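Section 4. Administering the Sedell Word Association Inventory

4.1 Before the session

The Inventory is given to one person at a time by a trained examiner. It contains 100 stimulus words, divided into 4 lists, and takes about 55 minutes including the rest period. Examiners who have not completed the Musgate training module should not score responses without supervision.

1. Confirm that the participant has read and signed the consent form.
2. Seat the participant facing away from doors and windows.
3. Open the record booklet and enter the participant code. Do not enter a name.
4. Place the stopwatch where the examiner can read it and the participant cannot.

Note: The booklet revised in June replaces all earlier printings. Responses recorded in an older booklet must be copied to the new one before scoring.
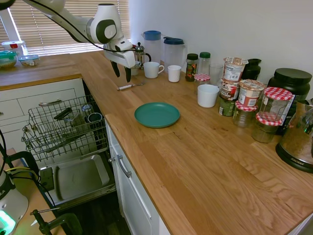

4.2 Giving the instructions

5. Read the instructions on the inside cover aloud, exactly as printed. The participant is to answer each word with the first word that comes to mind.
6. Give the two practice words. If the participant answers with a sentence, repeat the instruction once and give the practice words again.
7. Begin List A. Speak each word in an even tone and start the stopwatch on its final syllable.
8. Write down the response as spoken, together with the response time. Do not correct grammar or pronunciation.
9. If there is no response within the time limit printed at the top of the list, mark the item NR and go on.

Caution: Do not comment on any response, favorable or otherwise. Stop the session if the participant shows distress or asks to stop. A stopped session may not be resumed on the same day.

4.3 Rest period and second half

10. Offer a rest after List B. Conversation during the rest should be kept to everyday matters such as meals, travel, or the weather.

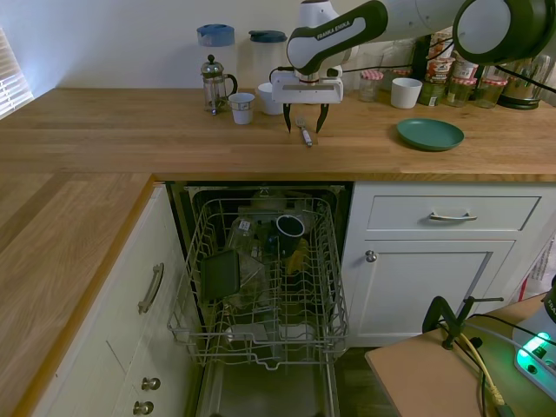 Figure 2. Fork on a kitchen countertop.

11. Give Lists C and D in the same manner as the first two.
12. Repeat the reproduction items marked with a star and record whether each response matches the original.

Note: A failure to reproduce a response has no meaning when taken alone. Refer to Section 6 for the interpretation of grouped failures.

4.4 Closing the record

13. Sign the booklet and place it in the locked file.
14. Report any departure from the procedure to the test supervisor, Ye-ji Ahn, on Form 2.

Section 4 approved by Ruan Swanepoel, 2018-08-21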